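Ondetti Ceremony Stole for Nursing and Health Graduates

Satin graduation stole for pinning, capping and award ceremonies

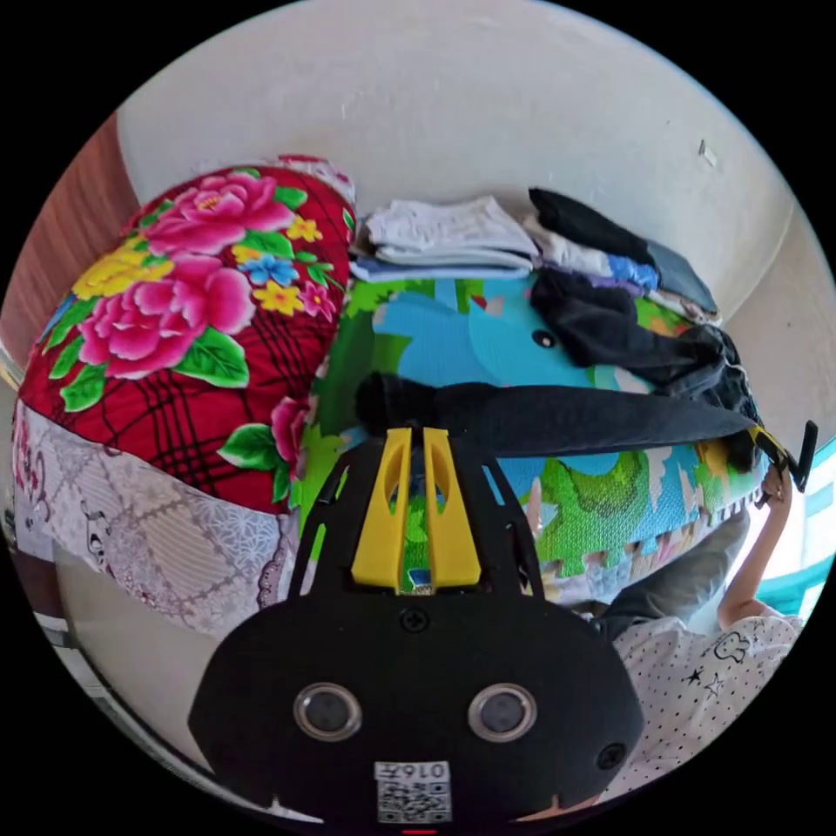
The Ondetti is our most ordered stole for schools of nursing, midwifery and allied health. We designed it for the pinning ceremony first, and this is a different event from the big commencement. The student stands close to the guests, somebody fastens a pin on the left side of the chest, and the photographs are taken from a short distance. A stole which looks good from row thirty can look poor from two steps away, so we paid most of our attention to the neck, the front edges and the place of the pin.

It can be ordered plain, with one line of embroidery, or with the full school name and emblem.

Product details

Item name: Ondetti Ceremony Stole
Fabric: polyester satin, matte on the back side
Lining: full lining, same color as the front
Ends: pointed or straight, please choose when ordering
Lengths: Short, Regular, Long
Colors in stock: 11
Pin panel: included on the left side, right side on request
Minimum order, plain: 1 piece
Minimum order, embroidered: 3 pieces with the same design
Washing: by hand in cool water, or dry cleaning

The pin panel

Most stoles are made of two layers of satin with a light interfacing between them. When a heavy school pin is put through, the fabric pulls down and a small fold appears under the pin. After the ceremony there is often a hole that stays. In the Ondetti we sew a small panel of firm cotton between the layers, at the height where the pin is normally placed. The pin goes through the panel and sits flat.

The panel can't be seen from the front. You can find it with your fingers, it feels a little thicker than the rest. If your school puts the pin on the collar of the uniform and not on the stole, you can order without the panel and the price is the same.

Magnetic pins hold well too, but please test one before the day. Some magnets with a weak back plate will slide on satin, and we have had two schools write to us about this last April.

Choosing the length

The length is measured from the center of the neck to the end of one side, and not the total length of the stole. Please read this line twice. It is the most frequent reason for an exchange.

Short is meant for a person who wears the stole over a white uniform or a short jacket. Regular is for use over a graduation gown, for most adults. Long is for tall students, and also for faculty who wear a doctoral gown with wide front panels.

If your group is mixed and you have no time to collect sizes, order Regular for everybody. On a short student it will reach lower, but it will hang correctly. For group photographs some schools prefer that all ends finish at the same height, and in this case you will need the sizes of everybody.

Colors

White, ivory, apricot, gold, silver, red, wine, royal blue, navy, forest green and black.

Apricot is the color used traditionally for nursing in academic dress, and we keep it always in stock. Our apricot is a bit warmer than the one used for hood linings by some gown makers. If the two must match, ask for a fabric swatch and put it beside the hood in daylight. Screens show this color very badly.

White and ivory are lined with a double layer so that dark clothes don't show through.

Embroidery and award titles

We embroider on the left side, the right side or both. One line can have up to 22 characters, spaces included. For award winners, many schools put the name of the award on one side and the year on the other. The class stole and the award stole can be the same color with different thread, so the winners are recognized but the group still looks like one group.

Please send the award titles in a text file, written exactly as they should appear. We don't correct spelling, and we don't change capital letters. Before sewing you receive a proof by e-mail, and we begin only when you have answered it. If your school has not decided the winners yet, you can reserve plain stoles and send us the titles later – the reserved pieces wait for you and are not sold to others.

Emblems need a digitizing step, which is charged one time only. The file stays with us and next year you don't pay it again.

Matching items

Gimuvero Award Cord: a twisted cord with tassels, in one or two colors, worn under or over the stole.

Sopacua Pin Box: a small hinged box with a soft insert, for handing out the pins on stage. It closes with a quiet catch.

Girel Garment Sleeve: a long cover for one stole, so it can be carried without folding.

Prices for groups

Plain stoles have a reduced price from 200 pieces, and a second reduction from 400 pieces. The colors and lengths may be mixed to reach these quantities. Embroidered and plain stoles are counted together, but the embroidery itself is charged per piece. Schools can pay by purchase order. Students who order for themselves pay by card.

Delivery and exchanges

Plain stoles in stock leave our workshop within two working days. Embroidered stoles need three weeks after the proof is approved, and in spring it can be four. For ceremonies in May we ask you to send the order before the end of April – later orders are accepted only if we can really make them.

A plain stole can be exchanged for another length or color if it was not worn. Embroidered pieces can be exchanged only when the mistake is ours.

Care before the ceremony

Take the stole out of the bag the evening before and hang it over a wide hanger. Light folds will fall out during the night. If you must iron, use the lowest setting, iron from the back side and put a thin cloth between. Don't iron on the embroidery. Perfume and hair spray leave marks on satin, so please put the stole on last.

Page updated Thu 29 January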